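The Napkin Years

I own 200 paper napkins at any given moment. I know this because they come in a pack of 200, and when I open a new pack it's usually a day after the old one ran out and my sister-in-law wiped her hands on a dish towel in protest. For most of my adult life those napkins lived in their plastic wrapper, torn open at one corner, sliding around on top of the microwave. I thought that was normal!

Then I went to dinner at Catríona Kavanagh's apartment in Clesunach (eight people, one very small kitchen) and noticed how calm her counter was. Salt, oil, a little wooden tray of napkins, lots of bare space. She'd had the tray for years and couldn't remember buying it. I went home and glared at my microwave.

So I started asking people how they keep theirs, which is a great way to find out who your friends are. Haris Awan hangs a roll of paper towels inside a cabinet door and considers the matter closed. Shazia Shaikh uses cloth, irons it, and was kind about my situation. Mudassar Tanoli keeps takeout napkins in a drawer with the batteries, and he will defend that drawer to the death.

I went with wood. There was a nice steel one at Quintana, but it had a weighted arm that clanged every time I pulled a napkin out, and I get up early. A pale wooden one with a low tray and a raised back suits a white counter and white tile much better anyway, warm without making a fuss about itself.

Filling it took some practice. My first try, I crammed in half the pack and the top ones sprang up like bread dough. Smaller handfuls are the way to go. Tap the folded edges on the counter, drop the stack in, then put a hand on each side and squeeze it square while your thumbs press the top flat. The edges will still rumple a bit, and I've made my peace with that.

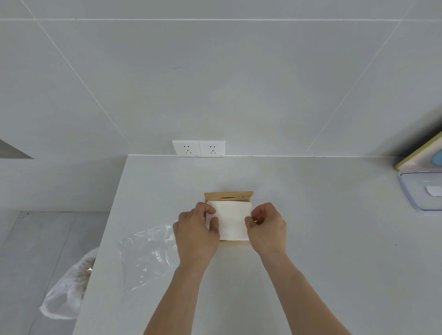
Where it goes

I tried the dining table first, and it kept getting moved for homework, mail, a jigsaw puzzle of a lighthouse. Next to the stove was worse, because the top napkins picked up grease by the weekend. The winning spot was the plain stretch of counter people pass on their way to the table, a good arm's length from the faucet.

I top it up now when it's down to roughly a third, usually while the coffee drips. The rest of the pack sits in the cabinet underneath, still torn open at one corner.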